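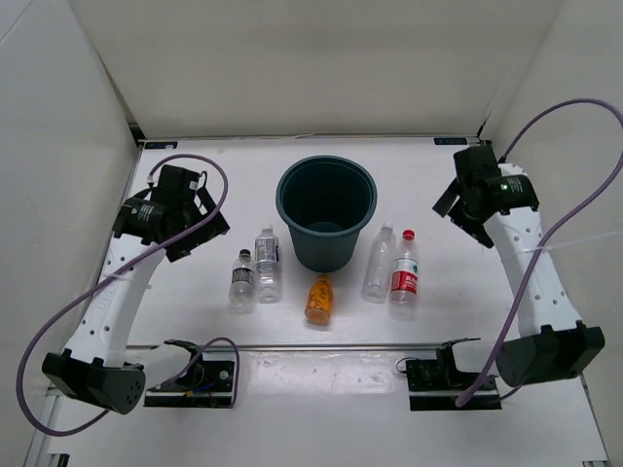 Two-arm sorting cell, right wrist cable keeps catching

Board index » Cells and benches » Upkeep and repair

prullham_bench
Posted January 2, 2025

Looking for opinions before I take a cutter to anything. Two small arms facing off across a white table, gray walls on three sides, the job is bottles into a bucket. Left arm behaves. Right arm throws a position error on the wrist joint, always when it reaches across toward the far left bottle, never when it goes for the near ones.

The purple cable on that side comes out above the gripper, takes a turn around the white link and then hangs in a big loop down toward the front of the table. I think the loop is grabbing the bracket next to the base. Margit Juhász, who shares the bench with me, thinks the wrist motor is dying and would like to buy a new one. Margit always would like to buy a new one.

Things I have done: power cycled it, rehomed both arms, reseated the connector at the wrist. The error went away for 11 runs and then came back, refreshed.

dasar_amirul
Reseating a connector and getting a few good runs is the oldest trick in the book. It means you moved the cable. I'm with you on the loop.

Take the wrap off the link. A cable wound around a moving link gets tighter in one direction and looser in the other, so you are asking the wrist to pull against a spring that changes its mind. Run it along the outside of the link, tie it at two of those little holes, and leave slack only where the joint bends.

– Amirul Krishnan

ekovacs
Disagree with tying it at the holes. I did that on ours and the tie edge chewed through the jacket by August. Soft hook-and-loop strap, wide one, and not tight. You should be able to slide a finger under it.

Also your loops are both far too long. The left one goes all the way out to the wall and back. It behaves today. Give it time.

dasar_amirul
You used the skinny ties, Edit. I remember the thread. There was a whole page of it.

ekovacs
They were medium ties.

halasz_shop
Before anyone straps anything: power off, and with the arm limp, move the right one by hand through the whole reach. Slowly. Watch the cable and nothing else. If it catches on the bracket you will feel it, and then you know, and the rest of this thread can go back to arguing about ties.

If it moves freely all the way, Margit may have a point about the motor. Swap the left and right wrist motors (set the IDs again after, or you'll have a very confusing afternoon) and see if the error follows the motor or stays on the right.

Judit Jakab

prullham_bench
Did the limp test. It catches. There is an upright angled clip on the bracket and the loop drops behind it when the arm swings left, neat as you like. Then the arm lifts and the wrist gets yanked.

Margit has been told. She says a yanked motor is also a dying motor.

halasz_shop
She's right about that, annoyingly. Check the horn screws on the wrist while you're in there. Repeated tugging backs them out. A drop of the removable threadlocker, not the permanent stuff.

vkerekes
Late vote for shortening the bracket side too. That thin black wire looping off the left of your right-hand bracket is the next thing waiting to get hooked. The left bracket is worse, it's a small bird's nest, and the purple one is lying across it. I would clean up both sides the same day so the arms stay matched. If you only dress one, the drag is different and your taught positions drift apart.

dasar_amirul
Cable drag is not going to move a taught position on an arm that size by anything you'd notice.

vkerekes
It did on mine. Bottles with nothing in them get knocked over by very little. Yours has an empty-looking one that's leaning already.

dasar_amirul
Yours was also bolted to a folding table, Veronika.

prullham_bench
OK, what I ended up doing. Unwound the right cable, ran it down the outside of the link, two wide straps, a hand's width of slack at each bend. Did the left to match so that I don't have to hear about it. The wiring on both brackets is tied flat to the plates now. Two horn screws on the wrist were loose, one of them you could turn with a fingernail.

Ran 20 cycles with the far left bottle every time. No error.

ekovacs
Tell us again at 500. Ours was fine at 500 and then wasn't at 2000, which is when the jacket went.

prullham_bench
Will check the straps when I wipe down the table. Margit has ordered the motor anyway, so there's a spare in the drawer from Jarkora whenever it turns up.

halasz_shop
Write the new ID on it before it goes in the drawer.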